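This site uses cookies to remember your preferences. By continuing you accept our cookie policy.

The Tea Tray, Revisited
August
By the Nomora newsletter desk

I've been putting snacks out for the Thursday afternoon get-together at Nomora long enough to have opinions, and my biggest one is this: use a tray! For months I just set things straight on the table and let people help themselves, and by 4 o'clock there were crumbs clear to the windows.

So I finally bought a plain one from Rallow, pale, rounded corners, a little raised lip all the way around. It was the last one on the shelf and I nearly talked myself out of it (I already own two trays, both too big for anything but a turkey). What sold me was the lip. Small things stay where you put them, and you can carry the whole business back to the kitchen in one trip.
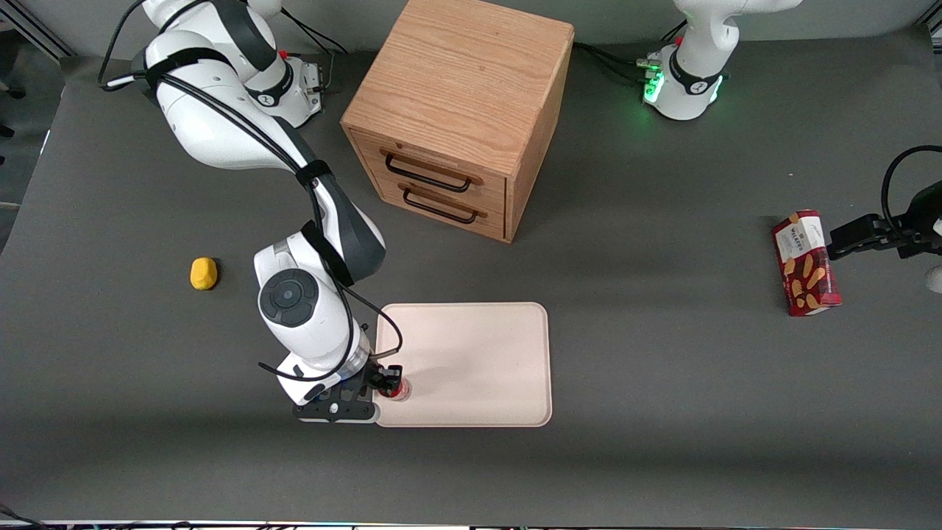

My rule now is to start with it bare and add one thing at a time. I used to pile everything on at once and then spend ten minutes shuffling it all around like a puzzle. The small stuff goes along the edges, cookies go in the middle, and napkins stay off it completely - they only slide.

As for what goes on it, I keep coming back to shortbread. It's not fussy, it keeps well, and it's good with coffee or tea. I did try the almond cookies from Serrano in the spring and they were lovely, but they went soft on me by the second day. Shortbread forgives you for opening it early.
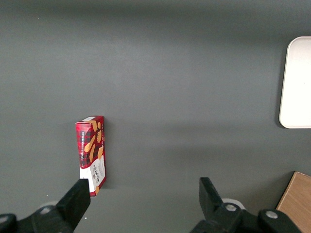
Walkers vanilla shortbread, in the red tartan box.

One more thing - if you're serving six people, put out less than you think and keep the rest in the kitchen. A full tray looks wonderful for five minutes and then everybody feels they have to finish it.

Next month I'm moving on to teapots, and I have a lot to say about spouts.

Comments (3)

teaat3: I do the napkins in a mug next to the tray. Works great.

porchlight85: Is the Rallow one okay in the dishwasher? Mine from Planell warped the first time.

marmalade_m: Please do the spouts. Mine dribbles all over the tablecloth!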